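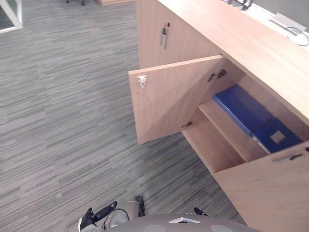
Figure 1. Office cabinet with one door open, gripper held low over the carpet.

Section 2. Planning the purchase of your Henare two-arm unit

Please read this section before you sign the order form. The Henare is sold by Luvier together with the Ustar planning sheet. Fill in one sheet for every room where the robot must work.

2.1 Survey the room

1. Write down the type of floor. Carpet tiles are accepted, but the edges must lie flat.
2. Open each cabinet door completely and measure the free floor in front of it. An open door takes more place than most buyers expect.
3. Note the type of handle. Vertical bar handles can be used with the standard fingers. Round knobs need the knob set, which you order separately.
4. Check for locks. The robot does not turn keys, so a locked door must be opened by your staff in the morning.

NOTE: Glass panels near the path of the robot must be marked on the sheet.

2.2 Decide the tasks

Choose at most 2 tasks for the first order. At our Pirthorpe demonstration office we started with opening doors and handling binders, and we advise the same to customers who buy for the first time. You can add other tasks later without new hardware.
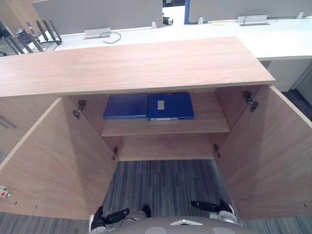
Figure 2. Double-door cabinet, both doors open, two blue binders on the shelf.

For each task, write the height of the shelf and how the objects lie on it. Binders lying flat are planned differently from binders standing up. If objects overlap, write this also.

2.3 Prepare the budget

1. Enter the price of the base unit from your quotation.
2. Add the set-up package, 2,205 dollars for each room.
3. Add one spare set of finger pads.
4. Reserve 15 percent of the total for changes to furniture, for example new hinges or stronger latches.

CAUTION: Do not order before the door hinges are inspected. Damage from a loose hinge is not covered by the warranty.

The quotation is valid for 30 days. Orders received in August are delivered after the summer stop, so please ask Luvier for the date before you reserve the room.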